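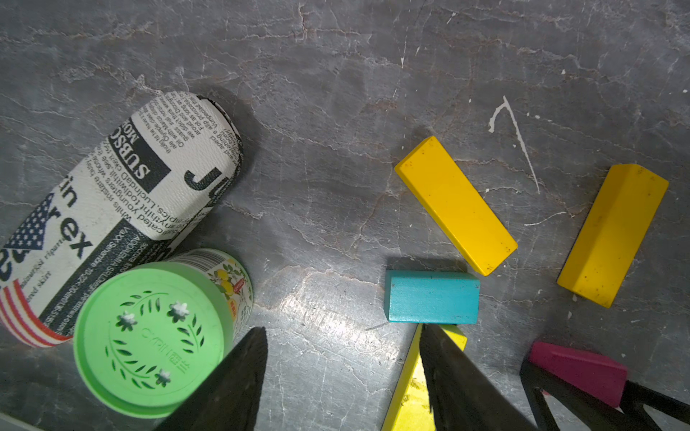 From: Tess
To: Rollovstead Toy Shelf list
Subject: Re: [toyshelf] the Lenano blocks, what are we keeping??

Hi all,

Quick one, typing between school pickup and dinner so forgive the mess. Answering Agnes inline because she asked about six things and I'll lose track otherwise.

Agnes Rustad wrote:
> Before anyone spends money on this set can we please agree what
> "fixed" means. Last time half of us thought it meant sanded and
> repainted and the other half thought it meant wiped down with a
> cloth.

Ha, yes. I was in the cloth half. Still am.

My vote: wipe, sand anything that could give a kid a splinter, touch up only where the paint is flaking. Scuffs stay. They're blocks, they get banged together all day. The long yellow one I've got in the second picture further down has little dark scuffs and specks on its face and I would lend that out tomorrow.

Flaking is different. Flaking goes in somebody's mouth. If you can lift it with a thumbnail it comes off the shelf until it's been done.

> The catalog card says item 3722, Lenano colored blocks, 54 pieces,
> cotton bag. I can't find the bag. Does anyone have the bag?

No bag. I have looked in the car, the hall closet and the bin with the dress-up stuff. I think it went home with a family in the spring and the blocks came back in a grocery sack. If it doesn't turn up I'll sew one, I have canvas left over from the puppet curtain. Drawstring, not a zipper. Zippers on toy bags last a month.

Also the card is wrong anyway. It says "red, yellow, blue, green" and that's not what these are. There's magenta in there, and pink, and two different yellows, one of them well on its way to orange. The blue is more of a teal or turquoise depending who you ask, and then there's plain unpainted wood as well. So either the card was written from memory or we've got two sets living together. I lean toward two sets. Can whoever has the card box just write "mixed colors" and be done.

> Is it really 54? I would like somebody to lay them all out and
> count, because if we charge the deposit on a full set it has to be
> a full set.

Not done yet. Will do, but I want them clean first so I'm only handling them once. Please nobody bring me a number from memory.

And if we come up short I'd say write the real number on the card and lend it that way. Kids don't care. I've never seen a three year old hand back a set of blocks because it was one short. Deposit can come down 2 dollars or whatever it needs to.

> What are people cleaning with? I had a bad experience with the
> orange spray on the farm animals.

We all remember the farm animals.

What I do with painted wood, and it's boring:

Bowl of warm water, tiny bit of dish soap, cloth wrung out till it's nearly dry. Wipe, then wipe again with a second cloth, plain water, also wrung out. Then they stand on end on a towel, spaced out, so air gets all the way around. Do NOT soak them. Do not put them in the dishwasher in the cutlery basket, I know who did that and I still love you. The wood swells and the paint cracks along the grain and then you've got the flaking problem on every single piece instead of three.

Sticky spots — a bit of baking soda paste on a fingertip. Crayon comes off the same way mostly. Marker doesn't, live with it.

No spray. No scented anything on stuff that gets chewed. If your wipes smell of lemon keep them for the shelves.

Sanding: 400 grit, only on the edges, couple of strokes with the block held still and the paper moving. You're knocking off fuzz, you're not reshaping it. Wipe the dust off with a damp cloth after. Anything rougher than 400 and you're through the color before you notice, ask me about the corner of the big arch. (There used to be a big arch.)

> And what about paint. There is a tin of Drosura in the cupboard
> but I don't know how old it is.

Old. I opened it. There's a skin on top like cold cocoa. It's the white too, so no use to us for these. I'd rather we didn't guess at matching a magenta from a tin somebody found in a garage. If we have to touch up, take one block to the store and get a little sample pot mixed against it, make sure it's one that's ok for toys once cured, and give it a good long time before it goes back in the bag. Couple weeks at least. August is fine for that, nobody borrows in August.

Or leave them bare. The plain wood ones look nice in with the bright ones and there's nothing on them to flake. If a block is really far gone I'd sand it right back and let it be a plain one. Less work, same block.

> Where are you doing all this? I don't want paint on the hall
> tables again, I had a whole phone call about it with Evangelista
> Hall.

On my gray marbled top, which already has paint specks and I've made my peace. It's a good surface for sorting really, the bright colors jump right out at you. Bad for finding the tiny white flakes though! Half of what you try to pick up turns out to be pattern. I've stopped trying, I just wipe the whole thing.

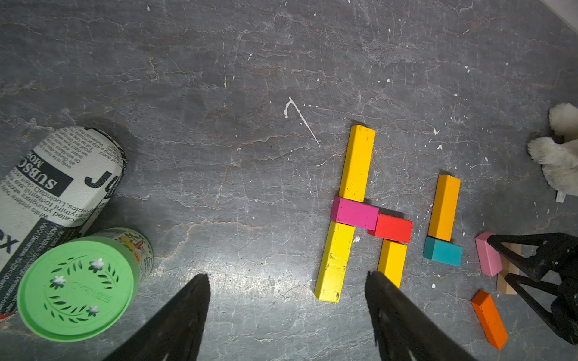 Some of the blocks on the gray top. Paint flecks and the white streak are on the top, not on the blocks.

Back to it. You'll see the sort of mix I mean — long yellows, the magenta one laid across where they meet, red tucked in by it, short yellow under the red, then the darker yellow with the teal off to the right. Plus a pink one and a plain one. That's the "red, yellow, blue, green" set according to the card.

What I'd like is to sort them by size and not by color. I know the temptation. But when somebody returns the bag, what the person at the desk needs to check is have I got the long ones, have I got the short ones. The long ones are what goes missing, they roll — no they don't roll, they're rectangular, what am I saying — they get pulled out for roads and bridges and end up under the couch. Color you can't check in a hurry anyway, see above, half of us would call the amber one orange.

So maybe on the card: long, short, anything odd. Three lines. Fits on the back.

> Last thing. Somebody suggested splitting it into two smaller sets.
> I am not against it but I would want to hear a reason.

That was me. Reasons: the whole lot is heavy for a stroller, and we always have a waiting list on blocks and never on anything else. Two bags means two families. Against: a big pile is more fun than a small pile and you can't build the good stuff with a small pile. My own kids at that age would've used every one and then started on the books.

If it IS two sets mixed up then it'd make sense to pull them apart along that line. Check the ends of the long yellows against each other and see if the thickness matches. If there's two thicknesses there's your answer, because a tower with both in it leans and somebody cries. I'll do that while I'm counting.

So, what I need from people:

Someone look behind the puzzle shelf for the bag, the actual bag, cream cotton with a blue cord if I remember right.

Someone fix the card for 3722 or at least put a pencil note on it. Pencil please.

Agnes, can you throw out the Drosura or tell me where it's supposed to go, I don't think it can go in the regular trash if it's still wet in the middle.

And anybody with stray blocks at home. Check the bottom of the toy box, check the bathtub, check the dog. Drop them in my mailbox, no questions. Even if you're not sure they're ours, bring them, if they don't match I'll send them back around.

I can have the cleaning done by the next open morning as long as it's not humid, they take forever to dry when it's humid. Counting right after. Will post the number here and then we can fight about the deposit.

Oh and Agnes, you asked off list about the wooden train. Seperate thread please, I can't think about the train right now. The train needs wheels.

Ok pasta's boiling over, gotta go

Tess

PS if your reply is just "sounds good" you don't have to quote the entire thing back, the digest came out so long last month that my phone gave up on it

_______________________________________________
toyshelf mailing list
To leave the list, send a blank message with "leave" as the subject
Archives are open to members only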